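Cendmont 693 Height-Adjustable Workbench Frame

Home / Workshop / Benches and Frames

The Cendmont 693 is a two-column steel frame for assembly, packing and repair benches. It is supplied without a top and accepts most timber, laminate or composite panels between 17 and 40 mm thick. The frame is powder-coated in light grey, with black as an order option.

Specifications
Minimum width: 1100 mm
Maximum width: 1800 mm
Depth of feet: 693 mm
Height range: 640 to 1290 mm, excluding top
Rated load: up to 800 N, evenly distributed
Levelling travel: 20 mm per foot
Supply: 230 V, 10 A plug, 1.8 m lead

The rated load includes the top. A dense hardwood panel at full width takes up a considerable share of it, and this should be allowed for before vices or shelving are specified. Vices must be mounted directly over a column – never at mid-span.

Controls
The standard handset is the Hito two-button unit, fitted left or right under the front rail. The Pasa handset adds a height display and four memory positions. Both use the same connector and can be exchanged without recalibration. Disconnect the supply first.

Assembly
The frame ships in two cartons. Fasteners for timber tops are included; inserts for composite tops are sold separately. Tighten the crossbar bolts only after both columns have been run to minimum height, otherwise the frame may rack and the controller will report a fault. A 5 mm hex key and a spirit level are required.

Compatibility
Ziółkowski drawer units fit beneath the frame at widths of 1300 mm and over. Older Cendmont crossbars have a different bolt pattern and cannot be reused.

Technical enquiries: Tibor Szűcs, Workshop Products
Data sheet revised 2019-10-22

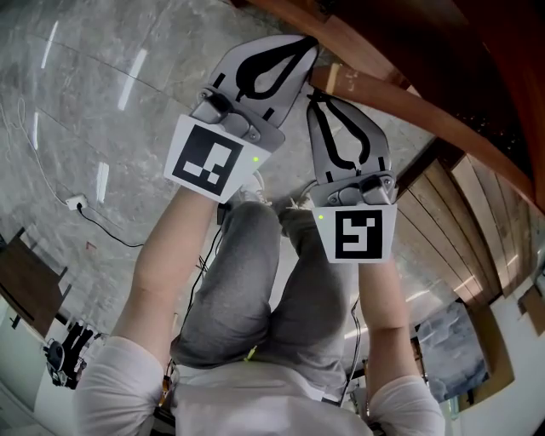

Spare columns are sold singly and are matched to the controller by part number. Quote the number on the underside of the crossbar when ordering, along with the colour of the frame. Castors are not available for this model.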